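Workshop notebook, October
Entry 6, afternoon - cleaning and fan noise, the old desktop machines

I continue with the machines from the Prellmont reading room. The complaint in the book is always the same: it makes a loud noise after lunch, then it is quiet, then it is loud again. The users think the hard disk is dying. I don't think so. The disk test passed on the first machine without one bad sector, and the noise goes up and down smoothly, like a fan does. A disk that is ill makes a different sound, more like a small click with a pause after.

First measurement, before touching anything. Case closed, machine standing on the floor next to the radiator, as it stands in the reading room. I let it work with the usual load (browser, the catalog program, one video). After a while the processor showed 86 degrees and the fan went to full speed. With the machine moved to the table, away from the radiator, same load, it was better but still too warm for such light work. So the radiator is a part of the problem and the dust is probably the other part. I wrote to the reading room to ask if the desks can be turned. No answer yet.

Then I opened the first one. The dust was in the place where it always is, between the fan and the fins, like a piece of gray felt. From outside you would say the cooler is clean. Please remember this when you check the others - it is necessary to take the fan off and look under it. I used the soft brush and short pushes of air, and I held the fan blades with one finger so they did not spin. Last year Trillow wrote in this notebook that he let them spin and one fan was rattling afterward. I don't know if it was the reason, but holding them costs nothing. 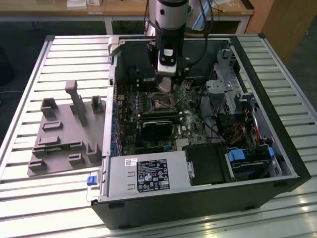 Dorota Domański
Hardware repair, second bench

The paste. I want to write this in more detail, as we had a disagreement on it in the kitchen. The old paste on the first machine was dry and came off in flakes. I cleaned it with alcohol and the lint-free cloth, two times, until the cloth stayed white. Laaksonen spreads the new paste with a plastic card over the full surface. I put one drop in the middle, like a small pea, and let the pressure do it. We tried both on two machines of the same type. The difference was one degree, and this can come from anything, even from the door being open. So for now: each person does it in the way he or she is used to, but writes it on the label.

What is more important, in my opinion, is how the screws of the cooler are tightened. Go crosswise, a little on each, then again. When I was new here I tightened one corner fully and then could not get the opposite one to catch. The cooler was sitting at an angle and I had to clean everything and start again.

Second measurement, after cleaning and new paste, on the table, same load. The fan stays at 800 rpm most of the time and I had to put my ear close to be sure it was turning. I left it running for 92 minutes while I did the labels. The fan became faster once, when the system was installing updates, and came down again by itself.

Not solved: the third machine. It is clean, it has new paste, and the fan still goes to full speed at the start and stays there. The temperature is normal, so it is not heat. I suspect the sensor wire, or a setting in the BIOS which somebody changed. I reset the settings to default and the clock battery was also weak, so I put a new one. No change. Tomorrow I will swap the fan with the one from the spare machine. If it is the same with the other fan, then it is the board, and I would not spend more time on it.

Parts: alcohol is almost finished, please order. The paste from Sturkotitz is more liquid than the one we had before, so use less. Cloths are in the second drawer now and not in the first.

Also, whoever took the long magnetic screwdriver, please put it back on the wall. I worked with the short one and dropped a screw under the power supply, and it was a long search.

Later, same day. The reading room answered. The desks cannot be turned because of the floor sockets, but they agree to put the machines on the other side of the desk, away from the radiator. The cable for the monitor must be longer for this. I will measure it when I bring the first two machines back.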